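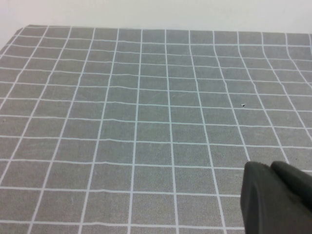 Clumia Grid Set

README, version 7, 6/29/18

Clumia is a student project of the Flultisville robotics club. The files in this folder were recorded by club members for the Clelleck pick-and-place contest, where a robot arm has to move small blocks from one grid square to another. We are sharing them so other school teams can train or test their own code.

What is in the set

There are 2,366 color images from the wrist camera, saved in 139 folders. Each folder is one run. A run starts with the arm at a rest pose over the gray grid mat and ends when the program stops, with or without a block in the target square. Runs that failed are kept and marked "fail" in runs.csv.

The folder named bare holds 30 images with no block on the mat. Use these to find the grid lines before you try anything else. Small specks and marks on the mat were not cleaned up or edited out.

Known problems

The grid lines are not perfectly straight. Do not use them as a calibration target – fit each square on its own. Squares near the back edge look thin from the camera's angle, and our line finder often merges two of them into one.

The gripper fingers can hide the lower right part of the mat. Mask that corner or your code will report a dark object there.

Time stamps in the first runs from December are off by one hour. We left them alone.

How to load

Unzip the set next to the Igwe scripts and run load_runs.py. It reads runs.csv and prints the number of images in each run. If a number does not match, download that folder again.

Use

Free for classes and clubs. Please name the Clumia project in your report. Corrections to the labels are welcome – send the run number and the image number with each one.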